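Niltow Arena: Player Guide
Chapter 2. Setting Up and Hosting Your First Match
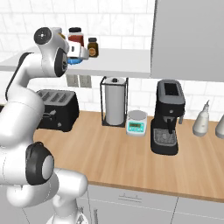
Guides / Multiplayer / Hosting

Please read this chapter before you open a room for other players. It is written for version 14 of the game. If you have an older version, some of the menus have different names, and the Shared Goals option is missing.

Before you start

You need a Cumus account with a confirmed e-mail address. A guest account can join rooms but it can not host them. You also need at least one arena downloaded. The starter arena, Narnness, is installed together with the game. The second one, MacPherson Yard, is a free download from the Arenas tab.

A wired connection is recommended for the host. Players who join can use wireless without problems in most cases.

2.1 Opening a room

1. From the main menu, choose Play, then Host a Room.

2. Type a name for the room. The name can have up to 19 characters. Spaces are counted.

3. Choose Public or Friends Only. A public room is shown in the list to everyone in your region.

4. If you want a password, turn on Lock Room and type it two times. The password is not saved, so write it down if you plan to use the same one later.

5. Choose the arena. A small gray arrow beside the name means that the arena must be updated first.

6. Press Open Room. You are now in the waiting area, and other players can enter.

Note: If the Open Room button stays gray, check that the room name is not empty and that no download is running.

2.2 Match settings

The settings can be changed only by the host, and only in the waiting area. When the countdown has started they are locked until the match is finished.

1. Press Tab to open the settings panel.

2. Set the Match Length. The default is 14 minutes. For new players we suggest a shorter match, because the last part of the game is the most tiring one.

3. Set the Team Size. MacPherson Yard is large and feels empty with teams of two. Narnness works well with any size.

4. Set Ball Return. With "Slow," the ball comes back to the center circle after a short pause. With "Instant," it comes back at once, and the team which lost the point has very little time to go back to position.

5. Decide if you want Shared Goals. When this is on, both teams can score in the middle goal, and the point goes to the team that touched the ball last.

6. Press Apply. If you close the panel without pressing Apply, all changes are lost and there is no warning message.

Caution: Do not change the arena after the teams are made. The game will put all players back on the bench, and everyone must choose a team again.

2.3 Making the teams

1. Ask the players to stand on the colored floor of the team they want. The host can also drag the names in the list on the right side.

2. Wait until each name has a check mark. A name without it means that the player is still loading the arena.

3. Press Start. The countdown begins — it can be stopped with Escape until it shows the last number.

Note: With an odd number of players, the smaller team gets a computer player. Its level follows the average of the room. You can turn this off under Settings, Teams, Fill Empty Places.

2.4 Pausing and ending

The host can pause 2 times in one match. Players can ask for a pause with the P key, but the host must accept it.

To end a match early, open the menu and choose End Match. The result is not counted in the ranking. If you choose Leave Room instead, the room is given to the player who has been inside for the longest time, and the match continues without you.

Caution: Closing the game window during a ranked match counts as a loss for your whole team, also if your team was leading.

2.5 If something does not work

Friends can not see the room: check that they have selected the same region as you. The region is shown in the lower corner of the main menu.

The ball jumps or moves in small steps: the connection of the host is too slow. Let another player host, or lower the Team Size.

Error 56 when opening a room: the Cumus service has ended your session. Sign out, sign in again and repeat the steps in 2.1. Your match settings are kept.

No sound in the waiting area: this is a known problem when headphones are connected after the game was started. Restart the game with the headphones already connected.

Chapter 3 explains the throws and the rules for fouls.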